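Tiempo de lectura: 3 minutos

Una mesa, dos platos y un bote lleno de rotuladores: vuelve el taller de orden de Silwood

El taller «Mesa a punto» regresa en noviembre al local de Silwood, y lo hace con más plazas, más mesas y muchas ganas. La edición anterior reunió a 70 personas (¡y dejó a bastantes en lista de espera!), así que la organización ha decidido ampliar el aforo hasta 195 inscripciones repartidas en varios turnos de mañana y tarde.

La idea sigue siendo igual de sencilla y, para quien firma estas líneas, igual de contagiosa: tomar una mesa de uso diario, de esas en las que se merienda, se hacen deberes y se dejan las gafas al llegar, y encontrarle un sitio a cada cosa. Sin muebles nuevos ni cajas especiales. El material es el que hay en cualquier casa: platos de colores, algún vaso, rotuladores, cubos de juego.

El primer ejercicio se llama «la línea del fondo». Consiste en llevar hasta la pared lo pequeño y lo que se usa a ratos, y dejar la parte delantera para lo que está en marcha. Parece poca cosa, pero cambia la mesa por completo, y es una delicia ver cómo se anima el grupo en cuanto empieza a mover objetos de un lado a otro.

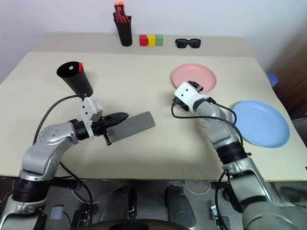 El bote de rotuladores, los tres cubos de colores y las gafas de sol, en la línea del fondo; delante, los platos rosa y azul claro.

Hemi Kereama, responsable del taller, es partidaria de no correr. «Hay quien quiere terminar en 10 minutos, y se puede, claro, pero lo bonito es pararse a discutir dónde va cada cosa», cuenta entre risas. «Con los rotuladores tenemos debates larguísimos. ¿Todos juntos? ¿Uno a mano y el resto guardado? Yo cambio de opinión en cada turno».

Precisamente a los rotuladores se dedica la segunda parte, que este año se alarga. Cada grupo ensaya dos soluciones: reunirlos todos en el bote del fondo o reservar un vaso aparte, más cerca, para los que se están usando. Las dos tienen defensores apasionados, y Kereama se niega en redondo a dar un veredicto.

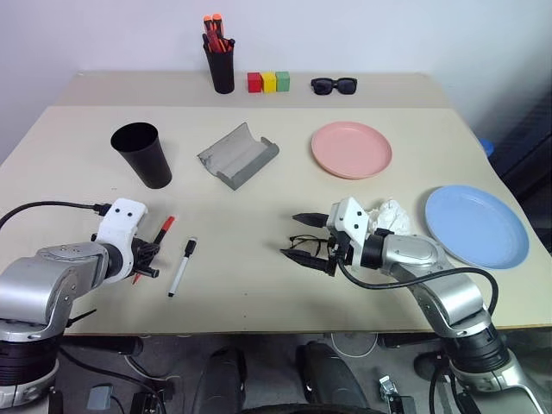

Un rotulador rojo y otro blanco con tapón negro, fuera del bote; el vaso negro y la bandeja gris comparten la parte delantera de la mesa.

Entre las novedades está también el turno Lolla, pensado para familias con niños pequeños, en el que los cubos de colores pasan a ser protagonistas: primero se juega con ellos y después se colocan en fila, en el orden que elija cada niño. La sesión es más corta y termina con merienda (en platos de colores, faltaría más).

El turno Solís, por su parte, se celebra a última hora de la tarde y está dirigido a quienes comparten mesa de trabajo. La librería Gilberg colabora con una pequeña selección de lecturas sobre la vida doméstica que se podrá hojear durante el descanso.

Las inscripciones se hacen en el mostrador de Silwood, por orden de llegada. Quienes se quedaron en lista de espera la vez anterior tienen prioridad hasta el mediodía de la primera jornada. No hace falta llevar nada de casa, aunque si alguien tiene un bote de rotuladores imposible de cerrar, será recibido con entusiasmo.

Contacto | © Silwood. Todos los derechos reservados | Volver arriba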